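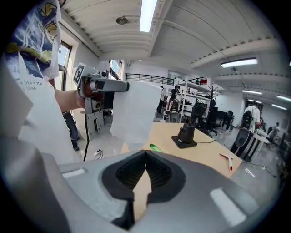 4. Vocabulary of parting and cupellation in the Marow notebooks

4.1 Corpus and method

The Marow notebooks contain 1,049 entries, most of them short instructions for treating ores, salts and alloys. The entries were written by at least two hands over several decades, and the second hand often corrects the first. We follow the transcription prepared by Memon and Arain, which keeps the original spelling and marks each correction separately. Entries on dyes and on the care of glassware were set aside, as were the household accounts at the back of the third notebook.

From what remained we selected the 60 entries that deal with cupellation or with the parting of gold from silver. Cupellation means heating an impure precious metal with lead in a porous dish, or cupel. The lead oxidizes, carries the other base metals with it into the dish, and leaves a bead of silver or gold behind. Parting is a later step, in which silver is dissolved out of the bead with strong acid. Both were everyday work in mints and mines, and both appear in alchemical writing under other names.

Each entry was coded by two readers, Siddiqui and Pilkington, using the Bajwa scheme. The scheme sorts verbs into those that name a handling step (grind, weigh, pour), those that name a visible change (redden, swell, clear), and those that claim a change in the nature of the substance (perfect, ripen, kill). Where the readers disagreed, the verb was left in both classes and flagged.
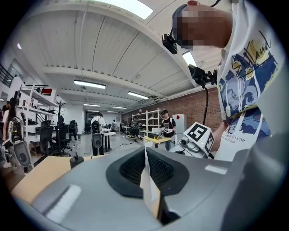 Flagged verbs are treated separately in 4.3. The most troublesome was "wash," which the first hand uses both for rinsing a powder in water and for passing lead through a melt. The context usually settles the matter, but in 6 entries it does not, and these have been kept out of the counts.

4.2 Handling terms and claims about nature

The two hands differ more in their verbs than in their procedures. The first hand describes the end of a cupellation as the moment when the silver "is made perfect." The second hand strikes this out in several places and writes "shows bright" or "stands still." The quantities and the order of steps are left alone. A reader working only from the amounts of lead and the firing instructions would not be able to tell the two versions apart.

Earlier work, beginning with the Skomgate catalog, took such corrections as evidence that the second writer had rejected the idea of transmutation. We think this goes too far. The same hand keeps "ripen" throughout the entries on antimony, and adds a new passage in which copper is said to "climb toward" silver over a long heating. The corrections are confined to cupellation and parting - procedures in which the bead could be weighed before and after.

Weighing may explain the pattern. An assayer who weighed the bead knew that no silver had been gained beyond what the lead itself carried in. The second hand records this directly: the lead is to be tested alone, and the small bead it yields is to be subtracted from the result. Blank tests of this kind are described in printed assaying manuals of the sixteenth century, so the writer need not have arrived at the idea alone.

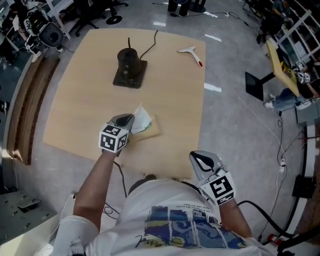

The parting entries support this reading, with one exception. Entry 700 calls for the acid to be used twice on the same bead and states that the gold is "made heavier" by the second treatment. No weights are given. Z. Arain (personal communication) suggests that the phrase refers to density, as the dark, spongy gold left by the acid becomes compact when it is annealed. The wording permits this, although the entry does not mention annealing.

4.3 Flagged verbs

Verbs placed in both classes are mainly those of color. "Redden" may report what the writer saw in the dish, or it may signal a stage in a longer process in which red followed white. The second hand uses it with a time or a degree of fire attached, the first hand almost never. We have not tried to resolve single cases. The Ruvow fragments, which share part of their text with the second notebook, use "redden" only of copper and its salts, and they are compared entry by entry in Section 5.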